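Countertops and tabletops, quick notes

Wipe it down at night, not in the morning. Crumbs set hard by 7 a.m. and then your scraping. Warm water, drop of dish soap, soft cloth. Dry with a second cloth or you get streaks.

Tea rings – baking soda and water, mixed to a paste. Leave 2 minutes. Rub gently, rinse twice. Bleach only if the maker says OK.

Sticky label glue: cooking oil on a paper towel, wait, wipe, then soap. Works on jar lids too. I used the Pralis citrus stuff for years, oil is cheaper.

Pale tops show everything. Pencil, newspaper ink, blueberry. Get to it the same day. Melamine sponge for pencil but go light, it's an abrasive and will dull a gloss finish.
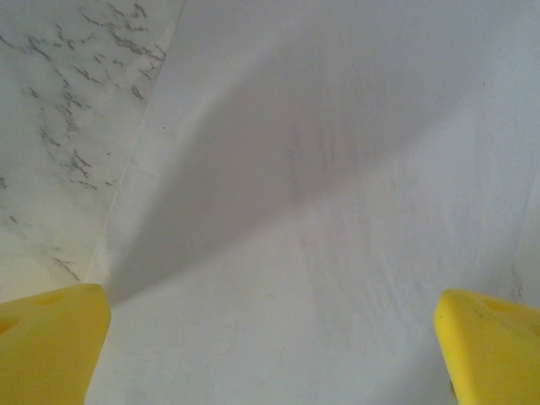 Pale surface, plenty of clear space.

Candle wax. Let it go hard, ice cube in a bag on top if your impatient. Lift with an old plastic card. Never a knife.

Scratches on wood: 2000 grit paper is for the very last pass only, with the grain. Start coarser if you can feel the scratch with a nail. Then oil or wax, thin coat, buff teh next day.

No vinegar on marble or limestone. Ever. It etches.

Cutting boards – damp cloth underneath stops the sliding. Same trick for mixing bowls.

Cloths go in a hot wash, seperate from towels. Skip the fabric softener, it leaves a film.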